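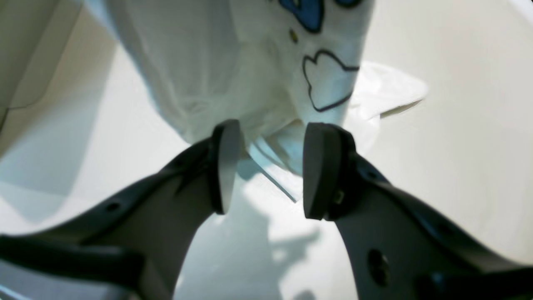

Re: [cladthorpe-writers] Jastier author bios, new rules

Balthasar Baumgartner wrote:

> Jastier wants a new bio from each of us before the spring catalog
> closes in December. They say readers buy more books when they
> feel they know the author, so please put in something personal:
> family, pets, where you live. Two versions, one short and one long.
> I think it's a fair request and it won't take you an evening.

Balthasar,

I'll send mine, but I'd like to know where the bit about readers buying more comes from. Did Jastier show you any numbers? Vidmar told us the same thing when they took on my first book. I wrote them a lovely long paragraph about the house in Clokidton and my husband's tomatoes, and that book sold the way the others have sold, slowly and mostly to people who already liked ghost stories.

I went back through the last catalog last night. Seven of the bios say the author has been making up stories since before they could hold a pencil. I couldn't match a single one of those to its book afterward. Maybe that's me.

The long version bothers me more. Up to 4000 characters is longer than some of the sample chapters – who is reading that on a phone? And once it's out there it gets copied to every store page and stays for years. One site still has me living with a dog who died two books ago.

If they want personal, fine, but I'm leaving out the town and the kids' names, and I'd suggest the newer members think about doing the same before they hit send. Can you ask whether the long one is required or just "encouraged"? The form says one thing and the email says the other.

Also, does anyone know if we get to see the edited text before it goes up? Last time we didn't, and I became a "romance legend" overnight. I have never written a romance.

Da-eun Ha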